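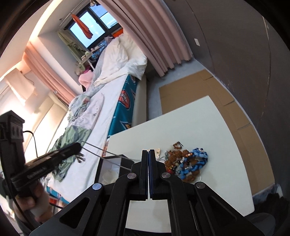
A tangle of beads and braided cord, with the handheld gripper closed almost to nothing.

The Best Robot Kit I've Tried Has No Robot in It

I have been reviewing hobby and small-lab robotics gear for long enough to know the smell of a fresh arm kit: warm plastic, machine oil, and a bag of screws that is always one short. So when the Flakent hand kit arrived in August and I opened the lid on a pair of grippers with handles where the arm should be, I was ready to be grumpy about it. I've now had it for a month, and I want to make the case that more companies should be selling this, and that more of us should start here before we spend real money on motors.

The idea is old in research circles and still feels fresh on a kitchen table. You hold the gripper. You do the job yourself, with two fingers instead of five, and the kit records what the gripper saw and how it moved. Later that recording goes toward training an arm wearing the same fingers. Randley, the company behind Flakent, sells the pair for $350, with the mounting brackets and the recording software included. A decent starter arm costs several times that, and the arm will spend its first weeks knocking over your coffee.

What I love is how quickly it changes the way you think about a task. Take jewelry. Pick up a braided bracelet with your own hand and there's nothing to it, you've done it before you noticed. Pick it up with two parallel fingers and suddenly you have to decide things! Do you go for a knot or the flat part of the braid? Do you come straight down, or from the side? If there are wooden beads in the same pile, which one will roll when you touch it? I spent a whole evening on a heap like that and came away with 41 recordings, 13 of which I threw out, and I'd call it the most useful evening of robotics I've had all year.

The fingers deserve their own paragraph. They have thin blue pads down the inside edges, and the pads do far more of the work than I expected. With them on I could lift a cord out of a knot of other cords. With them peeled off (I had to try) I mostly pushed things around. The linkage moves smoothly and the two sides stay even as they close, right down to that last sliver of a gap, where cheap grippers tend to go crooked. Small beads are still hard. I can hold one. I can't reliably hold the one I wanted.

Now the complaints, and I do have some. The cable is stiffer than it needs to be and always seems to be draped over whatever I'm about to pick up. The grip tired my hand after 2 hours, and my hands are big; my sister-in-law, who has small ones, gave up well before that. The manual is a single folded sheet that spends half its space on warranty terms. And the software names every recording with a string of digits, so unless you keep notes on paper you'll be watching a lot of clips of the wrong bracelet.

There's a louder objection, and I hear it every time I mention the kit at our Jekville builders' meetup. People say it isn't robotics if nothing moves by itself. I understand the feeling. Watching an arm do something on its own for the first time is a thrill, and the kit can't give you that on day one. But I've watched a lot of people buy the arm first, get it waving, and then put it on a shelf once they find that waving is all it knows. The examples are the hard part. Flakent lets you make them in an ordinary room with ordinary clutter, which is where most of us would like a robot to be of some use anyway.

I also tried the rival Yang set, which is cheaper and lighter. It's fine for blocks and cups. Its fingers don't meet squarely at the tips, though, and for anything thin that settles it for me. If your plans stop at mugs, save the money.

Would I buy the Flakent pair with my own cash? I did, the week the loaner was due back. I'd like a softer cable and a real manual from Randley, and a smaller handle as an option. In the meantime I have a drawer of necklace chains I've been avoiding since spring, and I'm starting on those tonight.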